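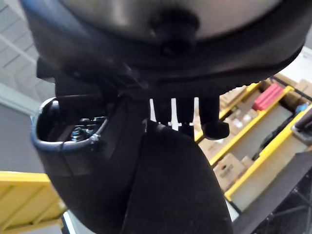 Yellow shelving with the cardboard boxes on it.

I've been sorting out the storeroom at Hasex this week, and the shelves came first. Elsie Rowbotham wanted all the boxes kept together so the labels can be read from the door. I moved the tape and string to the cupboard.
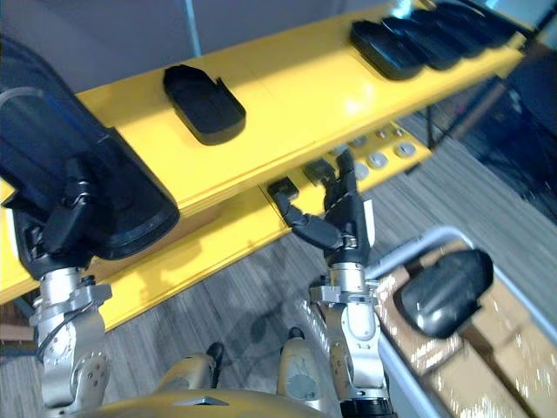 Black pads are awkward to store because they slide about when stacked flat. I tried a few ways. Standing them in a row, each leaning on the next, takes up much less of the yellow shelf. Iker wants a divider at the end, so I'll look for one tomorrow.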